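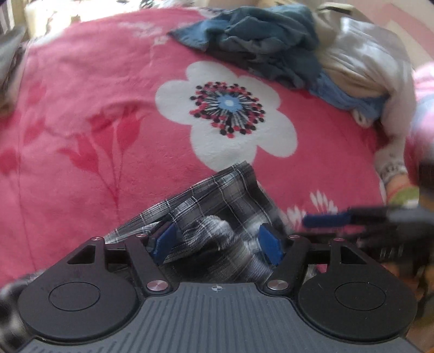

Figure 2. Fleece blanket with a printed floral pattern.

4.3 Washing intervals for blankets and throws

The third part of the Garnatora survey dealt with bed coverings that are used without a removable cover. Sheets, pillowcases and duvet covers were treated in Section 4.2 and are left out here. The items counted in this section are knitted, woven and fleece blankets, quilts with a fixed outer layer, and throws that the household reported using on a bed at least once a week in the cold season. Printed fleece of the type in Figure 2 was placed in the fleece group whatever its pattern or weight.

Diaries were returned by 660 households in the three study districts, Nirkholm, Bano and Latuheru. Between them they listed 1,970 items that met the definition. Over the diary period 2,565 washes of these items were entered. A wash was counted once for each item, so that a load holding three blankets was entered as three washes. Airing, shaking, spot cleaning and tumbling without water were recorded on a separate line of the diary and are not included in the total.

The distribution is strongly skewed. Many items were never washed during the period, while a small group was washed every week or nearly so. For this reason the mean interval is of little use, and the analysis below works with the median and with the share of items left unwashed. Items bought or thrown away during the period were kept in the count but were weighted by the time they were in use.

Material had a clear effect. Fleece items were washed most often in all three districts, followed by woven cotton. Wool and wool blends came last, and in Latuheru most wool items were not washed at all. The gap between fleece and wool remained when the age of the item was taken into account, and it was only slightly smaller when the comparison was limited to households that owned both. This second result matters for the argument, as it suggests that the difference lies mainly in how each material is treated and only to a small degree in the kind of household that buys it.

Three conditions were named again and again in the free-text part of the diary. The first was whether the item would fit in the drum. The second was drying time, which was mentioned most often by households without outdoor space. The third was fear of damage, in particular shrinkage and matting. Fleece scores well on the first two and is seldom linked with the third, although several respondents wrote that the surface of a fleece blanket had become rough after repeated washing at high temperature.

Care labels appear to play a smaller part than expected. Where the label could still be read, respondents were asked to copy the wash temperature into the diary. The temperature they then used was often different, and in most such cases it was the one they used for towels. In Bano a large share of labels had been cut off or had faded, and this made no visible difference to the way the items were washed.

Colour and pattern were recorded in broad classes: plain light, plain dark, check or stripe, and other print. Plain light items were washed more often than the rest. Among patterned items the intervals were longer, and a plausible reading is that marks are harder to see on a busy surface, so that the item looks clean for longer. The survey was not designed to test this. Patterned items were also more common on spare beds and children's beds, two settings with very different washing habits, and once the setting is controlled for the remaining effect of pattern is weak.

The position of the item on the bed gave a stronger result. Blankets used directly against a sheet were washed less often than those used as a top layer. This is the reverse of what was assumed when the diary was drawn up. The top layer is the one people sit on, fold clothes on and eat on, and the diary entries suggest that washing is set off by these daytime uses more than by sleep. Where a bed doubled as seating, the effect was larger. Pets had a similar influence, but were recorded in too few homes in Nirkholm to allow a comparison between districts.

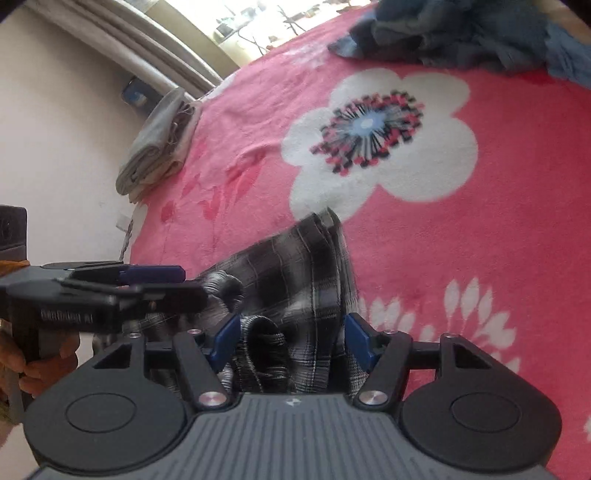 Rhodri Pugh, in written comments on the draft of this section, objected that the term "top layer" is too loose to carry this result. In his view a throw that is taken off at night and a blanket that stays on should never have been put in the same class, as the first is closer to a sofa cover and will be washed like one. He also pointed out that the diary had no line for items moved from one room to another.

The objection is a fair one and can be met only in part. The diary asked where the item was kept during the day and where it was at bedtime, and from these two answers it is possible to separate items that stayed on the bed from those that did not. When the analysis was repeated with the two kinds kept apart, throws removed at night did show the shortest intervals. Blankets that stayed in place as the top layer were still washed more often than those beneath them, though the difference narrowed in Nirkholm and fell within the margin of error in Bano. Movement between rooms cannot be recovered from the data.

Season raises a further difficulty. The diaries began in October, when many households had just taken blankets out of storage, and a first wash at that point was common. These washes say more about storage than about use. They have been kept in the total given above but are marked separately in the data file, and removing them leaves the order of materials unchanged.

Garnatora household survey – contact: Rhiannon Craddock | © The authors | Page last updated 18 September 2021 | Back to top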